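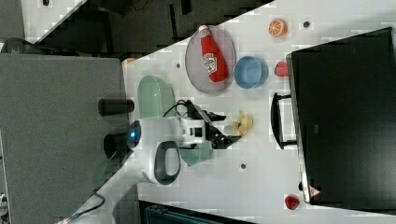 Notizen vom Besuch bei Plamemlow in Fleron, August. Schnell runtergetippt im Zug, bitte nicht auf Kommas achten.

Anfahrt zäh, Parkplatz voll, Eingang auf der falschen Seite vom Gebäude gesucht. Kurz nach 10 Uhr dann endlich drin. Kaffee dünn, Kekse gut. Namensschild mit Kutico drauf, falsch geschrieben (Kuticco), egal.

## Ausstellung unten

Erst durch den großen Raum mit den Neuheiten. 242 Artikel im neuen Katalog, wer soll das alles ins Regal kriegen. Viel Verkleidung, viel Bauernhof. Puzzles wie immer. Die Serie Castillo – Burg mit Zugbrücke, Ritter, Pferde – macht was her, aber der Karton ist riesig und bei uns im Lager ist jetzt schon kein Platz. Preisliste mitgenommen, liegt bei.

Mindestmenge bei Castillo sind 40 Stück. Zu viel für uns, müsste man mit einer anderen Filiale zusammen bestellen.

## Spielküche

Für mich der eigentliche Grund zu fahren. Oben, weißer Tisch, Geschirr und Lebensmittel drauf. Mintgrün, Hellblau, ein blasses Lavendelgrau beim Teller, dazu Schwarz bei Topf und Pfanne. Gefällt mir deutlich besser als das knallbunte Zeug vom letzten Jahr. Die Farbe kommt jetzt vom Essen: rote Ketchupflasche, orange Fruchtscheibe, gelbe Banane.

Ketchup lag auf dem Teller. Genau so macht es mein Sohn zuhause auch, Teller voll Ketchupflasche, Mahlzeit.

Das Sieb ist mein Favorit. Oval, viele kleine runde Löcher im Boden, an beiden Enden ein Griff zum Anfassen. Sowas geht auch im Sandkasten oder in der Wanne, würde ich im Laden auch da mit hinstellen. Der grüne Pfannenwender hat richtige Schlitze und einen langen Stiel. Lag quer über der Pfanne.

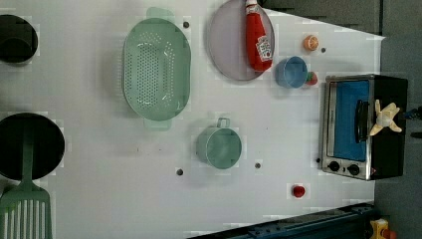 **Henrike Dallmann**
*Einkauf Spielwaren, Kutico*

Zum Ofen: schwarz und silber, zwei Drehknöpfe, Fenster mit blauem Innenleben. Sieht nach richtigem Küchengerät aus, und das wollen die Kinder ja. Oben passt noch was drauf, die Banane zum Beispiel. Nachfragen: gibt es den einzeln oder nur im Set? Konnte mir vor Ort keiner sicher sagen, einmal hieß es so, einmal so.

Kleinteile. Die kleine rote Frucht, sieht nach Kirschtomate aus, macht mir etwas Sorgen – Altersangabe genau anschauen, bevor wir das neben die Babysachen räumen. Prüfunterlagen sollen per Mail kommen.

Was mir fehlt: Besteck. Und Brot! Teller und Becher kann man nie genug haben, am besten nachkaufbar, davon verschwindet in jeder Kita die Hälfte unterm Schrank. Ersatzteile angeblich ab Herbst bestellbar, Mindestbestellwert 500 Euro. Find ich happig für ein paar Becher.

## Mittag und Rest

Suppe im Stehen, danach Führung durchs Lager. Laut, kalt, interessant. Retouren werden dort wieder von Hand sortiert, Geschirr zu Geschirr, Obst zu Obst. Verpackung soll kleiner werden, hab ich letztes Jahr auch schon gehört.

Für die Besprechung:

- Küchenset: ja, erstmal 10 Stück, vor Weihnachten dann neu schauen
- Sieb einzeln anfragen
- Ofen klären, einzeln oder Set
- Castillo nur wenn die andere Filiale mitmacht
- Bauernhof lassen wir

Einen kleinen weißen Tisch im Laden fänd ich schön, alles ausgepackt und zum Anfassen. Da wo jetzt der Drehständer mit den Postkarten steht. Ausmessen muss ich noch.

Rückfahrt mit Verspätung, Anschluss weg, Katalog Seite 30 bis 60 dabei durchgesehn. Muster kommen an die Ladenadresse, bitte annehmen und nicht gleich auspacken.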